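Vetari Frühstücksstation Clornach — Kombigerät mit Grillfach und Topf

Artikelnummer: 477
Farbe: Mintgrün, matt
Hersteller: Vetari
Lieferumfang: Grundgerät, Stieltopf mit Glasdeckel, Fettpinsel, Bedienungsanleitung
Stand der Angaben: 31. Mai 2024

Produktbeschreibung

Die Clornach ist ein Kombigerät für kleine Küchen, Ferienwohnungen und Büroküchen. Auf einem langen, flachen Unterteil sitzen zwei Kochstellen nebeneinander: links ein Grillfach mit Klappdeckel, rechts eine tiefer liegende Stellfläche für den Topf. Beide Seiten werden getrennt geschaltet und können gleichzeitig laufen. Man kann also links Toast oder Spiegelei zubereiten und rechts Eier kochen, Milch erwärmen oder eine Portion Suppe aufsetzen.

Das Gehäuse hat abgerundete Ecken und lässt sich mit einem feuchten Tuch abwischen. Der Deckel des Grillfachs wird am verchromten Bügelgriff angehoben und bleibt in geöffneter Stellung stehen.

Der Topf

Zum Gerät gehört ein gerader, zylindrischer Stieltopf in der Gerätefarbe. Der Stiel ist rund und lang genug, dass er über das Unterteil hinausragt und sich auch mit Topfhandschuh gut greifen lässt. Der Topf steht lose auf und kann jederzeit abgenommen werden. Er ist nicht für Gasherde und nicht für den Backofen vorgesehen.

Der Glasdeckel

Der Deckel besteht aus klarem Glas und ist mit einem Rand aus Edelstahl eingefasst. In der Mitte sitzt ein hellgrüner Knauf mit flachem, rundem Kopf und schmalerem Hals. Nahe am Rand befindet sich eine kleine Dampföffnung mit Metallring. Beim Aufsetzen sollte sie vom Stiel weg zeigen, damit der Dampf nicht an die Hand kommt.

Der Knauf ist von unten verschraubt. Sollte er sich mit der Zeit lockern, genügt ein Schlitzschraubendreher. Bitte nur handfest anziehen, zu viel Druck kann das Glas beschädigen. Knauf und Deckel sind auch einzeln als Ersatzteil erhältlich.

Ein heißer Glasdeckel gehört nicht unter kaltes Wasser und nicht auf eine nasse Steinplatte. Nach dem Kochen einige Minuten abkühlen lassen, dann spülen.

Bedienung

1. Gerät auf eine ebene, hitzefeste Fläche stellen. Zur Wand hin 20 cm Platz lassen.
2. Gewünschte Seite einschalten. Das Grillfach braucht 3 Minuten Vorheizzeit, die Topfseite ist sofort betriebsbereit.
3. Den Topf nie leer aufheizen. Die Mindestfüllung beträgt 100 ml.
4. Nach Gebrauch beide Seiten ausschalten und den Netzstecker ziehen.

Beim ersten Einschalten kann ein leichter Geruch entstehen. Wir empfehlen, das Grillfach einmal ohne Lebensmittel durchzuheizen und den Topf einmal mit klarem Wasser auszukochen.

Reinigung

Topf und Glasdeckel von Hand mit Spülmittel und einem weichen Schwamm reinigen. Unter dem Edelstahlrand sammelt sich gelegentlich Wasser — den Deckel deshalb zum Trocknen schräg stellen. Das Grundgerät nicht ins Wasser tauchen. Fettspritzer am Bügelgriff lösen sich mit etwas Essigwasser, Scheuermilch hinterlässt dort Kratzer.

Ersatzteile und Zubehör

Glasdeckel mit Knauf
Knauf einzeln, mit Schraube
Stieltopf ohne Deckel
Transporttasche Todidance (passt für Grundgerät und Topf zusammen)

Die Ersatzteile liegen bei uns am Lager. Die Transporttasche ist derzeit ausverkauft und kommt voraussichtlich im August wieder herein. Vorbestellungen nehmen wir an, berechnet wird erst beim Versand.

Beratung

Fragen zum Gerät und zu den Ersatzteilen beantwortet Virgil Stanciu, am besten über das Kontaktformular unter Angabe der Artikelnummer. Bei Glasbruch bitte ein Foto des Deckels mitschicken — es gibt eine ältere Ausführung mit anderem Durchmesser, die nicht auf den jetzigen Topf passt.

Ansichten 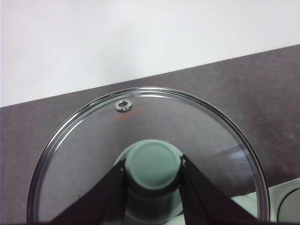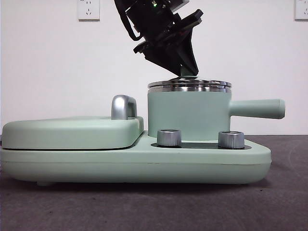 Clornach in Mintgrün. Erstes Bild: Glasdeckel mit Knauf und Dampföffnung. Zweites Bild: Gerät von der Seite, rechts der Topf mit aufgesetztem Deckel.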